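Stisville Forums > Audio and Headsets > Wireless

Clollon wireless headset, mic cutting out after update

dunmarra_pete
Posted May 14, 2024
Joined: January

Bought the Clollon to replace a wired Lindley that had a dodgy inline volume wheel. Sound is fine, battery is fine. After the last firmware the mic drops out for a second or two whenever I'm in party chat. Game audio keeps going. Anyone else getting this, or is mine a dud?

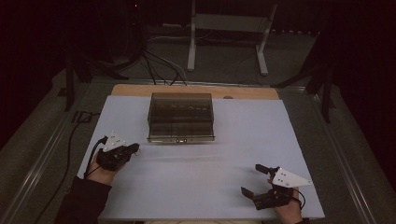 Reply 1

kelpie_88
Posts: 2365

Same here on PC. Set the sidetone to zero and it mostly went away. I think the update messed with the noise gate. You'd want to check your sample rate as well, mine had changed itself.

Reply 2

tin_roof
Posts: 100

Not the noise gate. I've had sidetone off since I bought mine and it still drops. It's the dongle. Plug it into a front port or use a short extension cable, away from the router. Mine went from dropping every match to once in an evening.

kelpie_88

Then why did it only start after the update? Nobody here moved their dongle.

tin_roof

Could be they lowered the transmit power to get more battery life. I don't know. I'm only saying what worked.

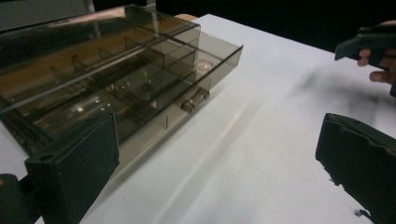 Thread length: 3 min read

dunmarra_pete

Tried both. Sidetone at zero made no difference. Extension cable helped a bit, but I still got 5 dropouts last night. Is there a way to roll back the firmware?

spare_pads

Not officially. The Clollon app only offers the current version. Support told me to factory reset by holding power and mute together until the light flashes, then pair again. Do it with the cable unplugged or it won't take.

grommet_oz

I'd return it. You shouldn't have to muck around with a headset at that price. I went to the Eren and the mic is better anyway, although the ear cups are small and get warm.

kelpie_88

The Eren mic is not better. It's louder, and it picks up every key press. Try the reset first.

dunmarra_pete

Did the reset as spare_pads described. No dropouts in 3 matches so far, with the extension cable still on. I'll leave it like this for the week and take it back if it starts again. Receipt is still good.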